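Ticket 204: wrist camera view comes up tilted in the simulator
Project: Closodo (student manipulation project, second year)
Opened by: Celeste Acuña
Opened: 30/04/2024
Status: open, waiting for a second check
Priority: normal

Problem
The view from the wrist camera in the Trummer simulator comes up at a steep angle in the gallery room. The other rooms load level. It started after we merged the new arm model on the shared branch. The arm still moves when told to, but the practice task can't be scored because the target check expects a level view.

Setup
Lab machine 2, simulator build 21, default lighting. Room file is the one from the course folder, with no local edits.

Tried so far
Restarted the simulator and cleared the cache. No change.
Loaded the old arm model. View is level again, so the room file is probably fine.
Ran 400 steps with the arm held still. The tilt stays the same all the way through, so I don't think it is drift.
Compared the camera mount values in both arm files. The new one has the roll and pitch entries in the opposite order. The old file has roll first.

Comment, Celeste
Swapped the two entries by hand in my own copy and reloaded. The first attempt threw an error because I had left a comma out. The second loaded without complaint, but I had the wrong start pose selected, so I can't count it as a fair test. The capture attached is from before the swap, with the gripper open.
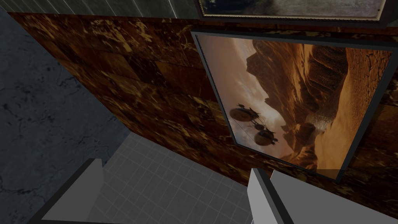

The start pose needs to be set back to "home" before anyone repeats this. It is saved per user, so check your own settings as well. I have not pushed the change to the shared branch yet. If someone could run it on the other lab machine with the home pose and post the log here, I will make the merge request after that.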